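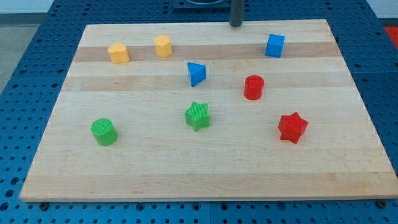

Subject: Re: [prorwood-strata] Hot water recirc pump, levels 3 and up

Hi all,

Sorry for slow reply, been on site all week. Answers below where I have them, top bit first for anyone reading on their phone.

Short version: pump is not dead. The timer is. Don't let Angelovski quote us for a whole new pump until someone has swapped the timer, it's a plug-in part.

Kaiwen Kong wrote:

> Level 5 has had lukewarm water before 7am for most of October. Levels 1
> and 2 say theirs is fine. The plumber from Angelovski looked at it for
> ten minutes and says the recirculation pump is at end of life, $2000
> plus labour. Before we approve that, does anyone remember when it was
> last replaced? Also the link to the maintenance log on the building
> site gives me a 404.
>
> Kaiwen

Log link: yes it's broken, Mirjana moved the folder when she tidied up the site. I have a copy on my laptop, will send it round tonight when I'm home.

Pump age: going by the log it was replaced 12 years ago, same time as the lagging on the riser. Old but not silly old. I went down at 6.15 this morning with a torch. Pump sitting there doing nothing, timer display blank. Flicked the bypass over to manual and it started straight up, no grinding, no leak at the flanges. Left it on manual. Return pipe was warm to the hand by the time I'd finished my coffee.

So level 5 should have propper hot water tomorrow morning. Kaiwen can you run the kitchen tap at 6.30 and tell me how many seconds till it's hot? Same for Amna in the end unit, hers is the furthest run in the building.

Running on manual costs a bit more in power and we lose heat out of the pipes overnight. Fine for a week or two, not for ever.

Other things while I was down there:

- plant room key was on the wrong hook again, it's tag 1641, the one with green tape
- two metres of lagging has come off behind the tank, I can tape that back myself
- someone has stored paint tins against the gas meter. Please move them, whoever you are

Doina, you asked if the tempering valves could be the problem. Don't think so, if it was the valves you'd get it at all hours and only in the one unit. But they're overdue for a test so get Angelovski to do them on the same visit, saves a second call out fee.

Not at the meeting, working late. Happy for teh timer to go ahead without me, email vote is fine.

Krum
(unit 9)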